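Drurkidley Community Help
Home > Storage and Supplies > Shared rooms

What is the correct order for packing a shared supply basket that holds both fabric items and a first aid kit?

Our office is preparing a written packing procedure for the small supply baskets that are issued to activity groups at Drurkidley. The procedure must be short enough to fit on one sheet and clear enough for a person who has never packed a basket before. We would welcome comments from members who keep similar baskets. 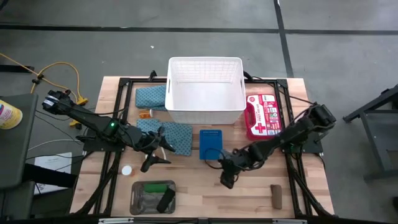
Noura Tannous

Posted 23rd March

The basket in question is white plastic, with a grid-patterned side and handle cutouts. Each group receives one, together with a first aid kit, patterned blue cloth items, stationery and assorted small articles. At the end of a session all of it is set out on the worktable, checked against the list and packed again.

The difficulty is that our groups do not pack in the same way. Some place the fabric in the basket first and set everything else on top. Others begin with the first aid kit, lay it flat on the bottom, and fill in with cloth. In the second case the kit is covered, and a person who needs it has to empty the basket to reach it. We have received two complaints on this point since the baskets were introduced, both of them justified in my opinion.

The draft procedure currently reads as follows:

Clear the table of anything that does not belong to the basket.
Fold the fabric items and place them in the basket.
Return markers and other small articles to the clear tray.
Check the first aid kit against the card and initial the card.
Place the first aid kit last.
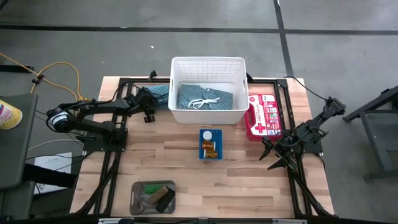

Fabric placed first, with the first aid kit still on the table.

I have three matters on which guidance would be appreciated. The first is whether fabric should be folded flat or rolled. The second is whether small articles should travel in the basket at all, or whether the tray should be carried separately. The third concerns the drawstring cord, which tends to lie across the top of the folded cloth and catch on whatever is placed over it. I have been advised informally to tuck it under and have also been advised informally to tie it, and I would prefer to put only one instruction on the sheet.

Please note that we are not able to purchase different baskets before May. Suggestions that rely on a lid or on dividers will be kept for the next order but cannot be adopted at present.

2 answers

Helju Ots
Member, Renimville

We operate under a similar arrangement at Renimville and revised our own sheet last year. I will respond to your matters in the order in which you raised them.

Fabric should be folded flat. Rolled fabric takes up less space along one side of a basket but produces an uneven surface, and a first aid kit placed on an uneven surface will slide when the basket is lifted. Fold to the width of the basket floor, place the folded edge toward the long side, and press down once with the open hand before adding anything further. If there is more than one piece, alternate the folded edges so that the stack does not rise on one side.

Small articles should not be placed in the basket loose. This applies in particular to caps, tags and markers. Our basket sides are also of an open pattern, and we lost a number of small items before the rule was introduced. We carry the tray separately and list its contents on its own card. If your groups have only one person available to carry, the tray may be set on top of the fabric, provided that it sits level and the first aid kit remains within reach.

The cord should be tucked under. Draw it closed, lay the cord along the fold and turn the last fold over it. We do not permit knots, as they are seldom undone by the person who tied them.

I would suggest one change to your draft. The check of the first aid kit should come before any packing takes place. If an item is missing, the basket should not be packed until the shortage has been written down. Under your present order a group may have everything put away before the shortage is noticed, and in my experience it is then left for the next group.

Marked as accepted by Noura Tannous

Costel Căpraru
Member

Put the kit on top and be done with it. We have 100 baskets at Zidmont and no sheet. People manage. As to the cord, cut it off if it is only there for decoration, but ask first.

Comments on this page

Noura Tannous

I thank both members for their replies. The check of the first aid kit has been moved to the beginning of the procedure, and the instruction to tuck the cord has been adopted with the wording supplied by Helju Ots. We will not be removing cords.

One further point has arisen from the fabric itself. The print is a small repeated star or snowflake outline in dark lines on pale blue, and a colleague has observed that it can be used as a guide when folding. If the rows of the print are kept parallel to the fold, the edges meet without measuring. 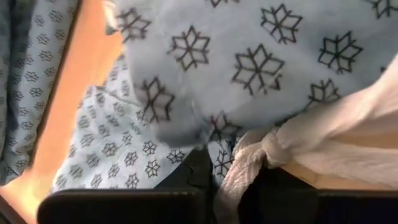
The same colleague, Alina Filip, recommends smoothing the cloth from the center outward before the second fold, so that fullness does not collect in one place. She has asked that the sheet state this before the instruction on placing the fabric in the basket, and I have agreed. It adds one line. The sheet now runs to 5 instructions and a space for initials, the clearing and tray steps having been combined.

I would still be glad to hear from any member who has tried labeling the inside wall of the basket. A label on the outer side would be rubbed by the shelf.

Helju Ots

We attached a cloth tape label to one handle with a loop of thread. It has remained in place through regular use. I would not recommend adhesive labels on an open-pattern side, as there is very little surface for them to hold.

Darius Avram

May I ask whether the card for the first aid kit is kept inside the kit or with the basket? Our group at Oprea keeps it inside, and it is regularly taken out and not returned.

Noura Tannous

The card is kept with the basket, in the folder containing the session register. Groups are asked to return the folder on the same day. Copies of the revised sheet may be requested from the office once it has been approved.

This topic remains open for comments.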